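3. Layout of the sorting surface

The tabletop was divided into cells with blue tape laid in both directions. Cell position is used as the only reference for placing items, so no drawing is needed at the table. The tray and the lidded container are kept together at the far end, and the other cells are left clear for layout trials.

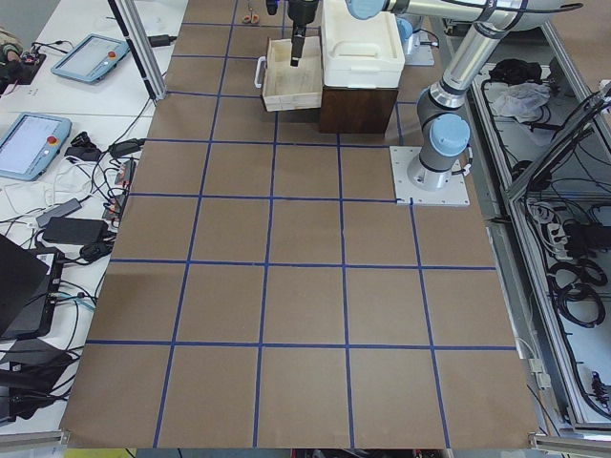 Tape was chosen over marker lines so that the spacing could be changed between versions. Version 2 of the layout was set out in August by Tomomi Honda; Adel Abdel Hamid checked the spacing against the plan. The check took 71 minutes, mostly spent on the crosswise strips.

Tape condition was recorded as a separate item. Two defect types are listed: kinks within a strip, and torn or overlapping joints.
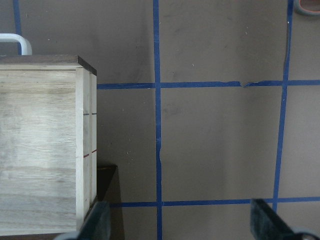

Neither type moves a cell boundary enough to change where an item is assigned. Strips are to be replaced only if an edge lifts. Scuffs and small debris on the surface are noted but not scored.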